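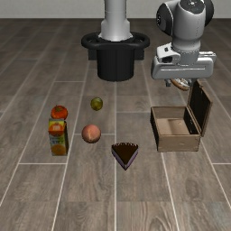

Plank floor, loose items and the open box.

2/19/21 – finishes bench, Filtusthorpe

Floor oil trial, second set of boards. Kwesi planed the offcuts on the small machine and I sanded them by hand, 80 grit along the grain and then a finer sheet until the scratches went. Left the backs rough. Wiped down with a damp cloth to raise the grain and gave them another light pass once dry. The oak took longer than the ash to feel smooth again.

Two products on test, the Varnico hard oil and the Moner one that Akua ordered in January. Same cloth type for both, same bench, window shut. One end of each board left bare for comparison.

Varnico went on easily but stayed tacky until after lunch. I put too much on board C and it pooled by the knot. Took the excess off with a dry rag, still a shiny patch there. Board C should not be used for the colour comparison.

Moner is thinner and smells stronger. Benedicta had the door open within minutes and we moved the rest of the job under the extractor. It soaks in fast on the ash, so the second wipe has to follow quickly or you get lap marks. Two lap marks on board F, my fault, I stopped to answer the phone. On the oak it darkens more than I expected, closer to the old floor in the Tetteh hallway than the sample card suggests. Fiifi likes it. I think it is a shade too brown for a room that faces north.

Spill test on the boards from the first set: water, cold tea, lemon juice, ten minutes each under an upturned glass. Water left nothing on either. Tea left a faint ring on the Moner ash, gone after rubbing with a bit of oil. Lemon juice dulled both. Wumpini asked about tomato and whether we should include it, as the Tetteh job runs straight through into the kitchen. Fair point – add it next time, and leave it on for longer than ten minutes.

Tried cutting back the lemon patch with 600 wet and dry and re-oiling. Worked well on the Varnico board, can't find the edge of the repair now unless I hold it to the light. On the Moner board the patch came up paler and needs another coat before I say anything.

Gap filler: the pale strip mixed from sanding dust and resin has shrunk away from one side on board B. Kwesi thinks the dust was too coarse. Will sieve it and do another strip on a spare.

Rags laid flat outside on the slabs, then into the metal bin with water. Please nobody put them in the bag under the sink again.

To do
Second coat on D, E and F
Ask Varnico how long before furniture can go back
More ash offcuts – Akua to check the rack
New lid for the oil tin, the old one doesn't seal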